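Search this forum
Enter keywords
Go

Posted in: Home & Garden > Floors, Walls and Furniture

22 Feb 2022, by wamthorpe_wren

Hello all, I'm after some opinions before I talk myself into something daft. We've taken on a hobby room in Prargate with a lovely (if rather scratchable) wood-look laminate floor, and I want one big white table in the middle where everybody can work from both sides. The one I've got my eye on is £429, and my other half thinks we should push two old desks together and spend the money on lamps!

skokeo_sal
Go for the one big table, I say. We had two desks pushed together for years and the join drove me potty, pens rolling into it, the heights never quite matching. A white top is so cheerful on a dull December afternoon too. 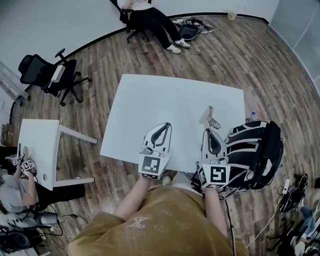
How much room should you leave between the table and the wall?
Allow 900 mm on any side where people will be sitting, so that someone can still squeeze past a pulled-out chair.

ahn_and_on
I'm going to disagree with Sal, sorry Sal! White shows every mug ring and every bit of biro, and I spent the whole of last winter scrubbing ours. Two desks can be moved apart when you fall out over the radio, as well.

skokeo_sal
Ha, fair enough, but a damp cloth sees to most of it. What I would say is find somewhere else for the bags. A rucksack and a water bottle on the corner and you've lost a whole place. We put up 3 hooks by the door and it's made such a difference.

wamthorpe_wren
Hooks are going on the list, thank you both. Felt pads for the table legs as well, I think, with that floor. Still arguing about the lamps.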